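Last updated in October

Flatedine

Nesrin Canpolat did not believe in the residence at Flatedine, and she said so to her brother-in-law before he had his coat off.

"It's a real place," Valter said. "I had lunch there."

"Anybody can serve a lunch."

He put the brochure on the table and went to wash his hands. She left it where it was and went on drying the forks. He had sold insulation for Kellitz most of his life, and he set paper in front of people the way other men set down a plate. Four rooms left, he called from the sink. Four rooms, and a garden, and a van into town on Mondays.

"There were four rooms left when Alvar Magnusson went to look," she said. "That was in the spring."

"So they had some more."

"Then why say left?"

The water ran. She smoothed the gray cloth with the side of her hand, pushing a wrinkle toward the wall, and it came up again a little farther on. Her husband had bought that cloth. He had liked the white squares and said a person could play some kind of game on them, and then he never said which.

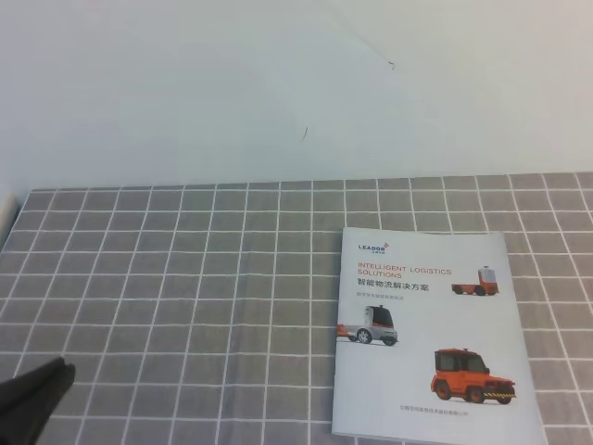

Valter came back and sat down across from her. He had a figure ready, she could tell by how he folded the towel.

"1,034 a month," he said. "That's with meals."

"And without?"

"You can't get it without."

"So it isn't with meals. It's just 1,034."

He laughed, but he looked tired. He had driven forty minutes in the rain to do this, and his wife had most likely written out what he was supposed to say. Nesrin felt sorry for him and did not let it change anything. She had lived in the apartment for 43 years. In that time men had come to sell her windows, a water filter and a burial plot, and every one of them had mentioned a garden — even the water filter man.

"Did you see anyone in it?" she asked.

"In what?"

"The garden."

Valter thought. She gave him credit for that. "It was raining," he said.

She got up and put the kettle on, and asked if he still took sugar.

Contact | Copyright Nygård Stories | Back to top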